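Looking after a wooden worktop (and the bowls that live on it)

When we moved to Millthorpe the kitchen came with a wooden worktop that had been badly neglected, poor thing, all grey round the sink and thirsty as a sponge. I've since brought it back, and then done my sister's in Istthorpe as well, so I thought I'd write down what works for me. 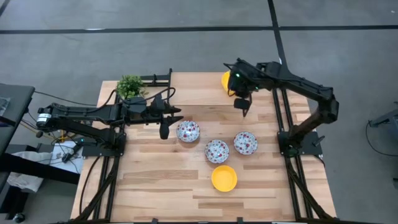
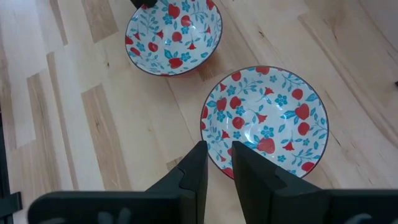

Can I use olive oil on a wooden worktop if I've run out of the proper stuff?
Best to leave it in the cupboard, I'm afraid. Olive oil never really sets, so it sits in the grain and after a few weeks it goes sticky and smells like an old chip pan. Wait until you can get a food-safe mineral oil or a worktop oil, and just keep the wood wiped and dry in the meantime.

Now, the oiling itself. Clear everything off the night before and give the wood a wipe with a well-wrung cloth and a tiny drop of washing-up liquid, then leave it to dry right through. I like to do mine on a Wednesday evening, when there's only toast wanted the next morning! Pour a little oil on a lint-free rag and rub it along the grain, leave it for 20 minutes or so, then wipe off whatever hasn't gone in. Thin coats, always thin coats. A new or very dry top wants 3 of them, with a night between each, and after that 2 a year keeps it happy (I do one in July with the windows open).

Please lay your oily rags out flat to dry outdoors before they go in the bin. They can heat up and catch fire if they're left scrunched in a heap.

For dark rings, try half a lemon and a spoonful of salt, rubbed gently and rinsed off. If the mark is still there, a light going over with 230 grit paper will usually shift it, and then you'll need to oil that patch again.

As for bowls, the unglazed ring on the bottom of a pottery one can be surprisingly scratchy. Run your finger round it, and if it feels like sandpaper, rub it on a bit of wet-and-dry paper (1,000 grit, well wetted) until it's smooth. My old Bastel mixing bowl had left little half moons all over the place before I thought of it, and it hasn't made a new one since.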